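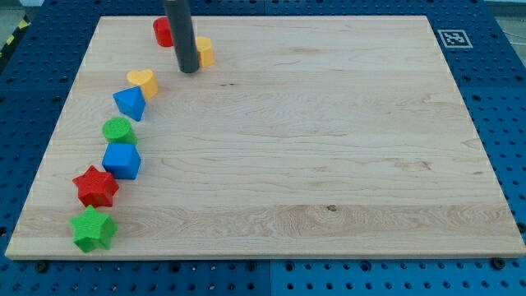
Gorazd Janevski wrote in to tell me I had the ending of Vendura wrong. According to him, the girl in the lighthouse is the queen's younger self and was never her daughter, and the game says so if you read the letters in chapter 2.

I went back and read them. There are 38 letters in the game and I had skipped most of them the first time through. The one he means is behind the mill, and you need 500 coins to open the door. It's signed with the queen's childhood name. So he's right about that much.

I still don't think it settles the matter. The lighthouse girl has a scar on her left hand and the queen doesn't, even in the flashback with the gloves off. Gorazd says the artists forgot. Maybe – but they remembered it in every other cutscene.

I've changed the character page to list both readings. The timeline stays as it is until I finish my second save, which is at around 100 hours now. If you have the Clovent chapter open and can check whether the portrait in the hall changes after the flood, leave a comment with your version number.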